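Soft-package handling guidelines (robotics)

Soft-package handling guidelines are written rules for testing how well a robot picks up, moves and sets down goods in flexible wrappers. Most are voluntary. Their authors tend to call them standards, although few have been through any formal approval, and the claims made for them are often stronger than the evidence.

Background

The best-known set is the Movari code, drafted by the engineer Mesfin Teshome at Ronbridge and first issued in April with 8 clauses. It grew out of complaints that suppliers quoted success rates without saying what had been picked up. A rate of 90 per cent on stiff cartons says little about film wrappers, which crease, shine and shift under a grip.

Test items

The code asks for ordinary shop goods in their original wrappers, with at least two varieties of each product. Instant noodles are a common choice. Packets of Maruchan ramen in different flavours, stood on end and touching, give a test of both grip and label reading, as glare and folds can hide parts of the print.
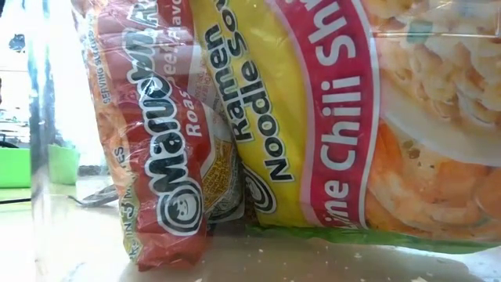 Reporting

Testers must record every attempt, including those stopped by hand. Wrappers may be reused, but the code sets no limit on wear, a gap that Jaunzems has criticised in its own guidance. A crumpled packet may be easier to pinch than a new one, or harder, and the code does not say which should count.

Criticism

A trial at Zimton found that almost 70 per cent of reports left out the lighting. Supporters blame poor training. The simpler reading is that a voluntary rule with no checks is easily ignored.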